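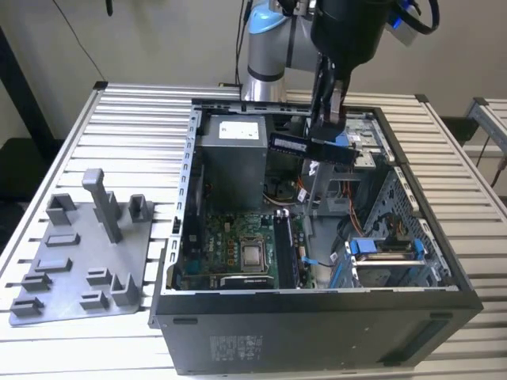

Do you need a new computer, or just more memory?

The Grodier store on the bypass has started a trade-in deal, and several members have asked whether they should take it. The leaflet says any desktop over five years old is "at the end of its useful life." I have read that sentence a few times now and I still don't know who decided it, unless it was the people with new desktops to sell.

I took the leaflet along and asked the young man at the counter what exactly wears out at five years. He said "performance." I asked which part that was. He went to get his manager, who gave me a second leaflet.

Slow computers are slow for different reasons, and some of those are cheap to put right. A machine that takes forever to switch between the mail and a web page is often short of memory, and memory is a long thin stick that goes into a slot on the main board. Others have an old spinning hard drive that has been asked to do too much. A few really are finished. The leaflet makes no difference between them, and the trade-in value is the same $2 gift card per year of age whichever kind you bring in – check the small print on the back if you think I am making that up.

Lindalva Sales was quoted $751 for a replacement, with a warranty called Nasport Plus added on before she had said yes to anything. She bought secondhand memory instead and is still using the old tower. She says it is better. I would like to hear from her again in March before I call that a success, as new things always feel faster the first week.

I am no kinder to the other side of this. The Aliyu cleanup program, which advertises on the local radio station, claims to find "up to 2,000 problems" on your computer. Abimbola Osagie ran the free version on a machine he had set up fresh that same morning, and it found 138. Most of them were cookies. It then wanted his card number to remove them. Please do not pay for this. If you already have, call your card company and ask about canceling the renewal, which is set to run every year unless you stop it.

Before spending anything, look up how much memory you have now and how much your model can take. Both numbers matter, and a stick made for one kind of board will not fit another. Write down the model number from the label on the case and take it with you. If a store tells you an upgrade "isn't possible," ask them to put that in writing with the reason. I have asked for this twice and have yet to receive a piece of paper.

There is one fair point in the leaflet. If your system no longer gets security updates, more memory won't change that, and you should think hard before banking on it.

Anyone who has taken the trade-in and is happy with it is welcome to write to me. I will print the letter, with the final price on the receipt.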